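I gave up on the Jernel sleep app in December, after 79 nights of being told how I'd slept. I'd been sceptical from the start, but a friend swore by it and it was free for the first month, so in it went.

Every morning I got a score. Some mornings I woke up feeling fine, saw a poor number and was tired by lunch. I don't think the app knew anything. I think I was reading the number and doing the rest myself.

The help pages say it learns your "natural rhythm" from movement and sound. Maybe so. It also gave me a very good night when I'd left the phone in the kitchen – eleven hours of deep rest on top of the bread bin.
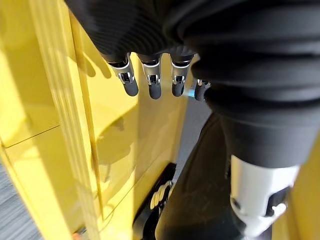
Metal fingers, rubber tips.

Then came the offers. A Trasetti pillow, matched to my results. A Bimix bedtime drink at a price I won't repeat. I looked for the study behind the pillow and found a page about 124 people who had been asked whether they liked it. Most did. They had also been given it for nothing, and I like most pillows on those terms.

I'm not saying sleep doesn't matter. I sleep badly and would love to fix it. But the things that have helped me are dull: no coffee after lunch, a cooler room, getting up at the same time even when I've had a rotten night. I still have the odd bad week, and I've stopped wanting a score for it.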